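3.2 Whelping records and coat color

The kennel records used in this section come from two breeding lines, which we refer to by their kennel names, Viltavard and Kirovar. Both lines breed smooth and feathered sighthounds for showing and for coursing. Viltavard keeps its records in bound ledgers and Kirovar on cards, so the first step was to copy both into one table with the same columns: dam, sire, whelping month, litter size, coat color at birth, coat color at the first registration, and where the puppy was placed.

We kept a litter only if both parents were listed and if the color of every living puppy had been written down within 10 days of birth. This left 28 litters. Most of the litters we dropped came from the older Viltavard ledgers, where the breeder often wrote the sire's name and nothing else until the puppies were sold. Two litters by the stud dog Dadix were listed by both kennels, once by the owner of the dam and once by the owner of the sire. They were counted once, under the dam's kennel.

Color names caused more trouble than we expected. Viltavard uses "cream" for any pale dog without dark tips to the hair. Kirovar splits the same dogs into cream, pale fawn and "straw," and the cards do not say where one ends and the next begins. Grizzle puppies are also easy to misread in the first weeks, when the mask is dark and the pattern on the head has not come in. In both kennels, puppies entered as sable or "dark fawn" at birth were later registered as grizzle. For the main table we used the registered color and merged all the pale shades into one group. The birth color is used only where we discuss changes between the two entries.

Placement was recorded in three groups: kept by the breeder, placed with another breeder or exhibitor, and placed as a companion. Puppies returned to the kennel and placed a second time were entered under the first placement. The bitch Usman, who appears as a dam in both lines, was returned as a puppy and later shown and bred from. Under our rule she stands in the table as a companion placement, and readers who know the breed will find that odd. Changing the rule for one dog seemed worse.

3.3 Handling of waiting lists

Neither kennel sells puppies before they are born, but both keep a waiting list on which buyers state a preferred sex and color. We compared these preferences with the puppies the buyers took in the end. A buyer who asked for a cream bitch and took a grizzle bitch was counted as matched on sex and unmatched on color. Buyers who left the list before the litter was born were not included - the kennels did not keep their entries in a form we could use.

Matches on sex were more common than matches on color in both kennels. Part of this is simple supply. A litter may contain no pale puppies at all, while a litter with only one sex is rare. Part of it seems to come from the breeders, who told us that they would sooner place a quiet puppy in a quiet home than follow the color on the list. Kirovar writes a short note on temperament for each puppy at seven weeks, and Viltavard does this only for puppies it plans to keep. For this reason we made no attempt to compare temperament notes between the kennels, and the remarks on temperament in the next section rest on the Kirovar cards alone.

Figure 2
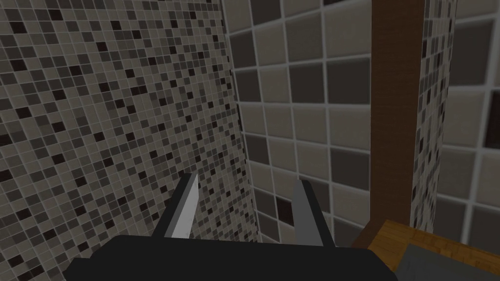
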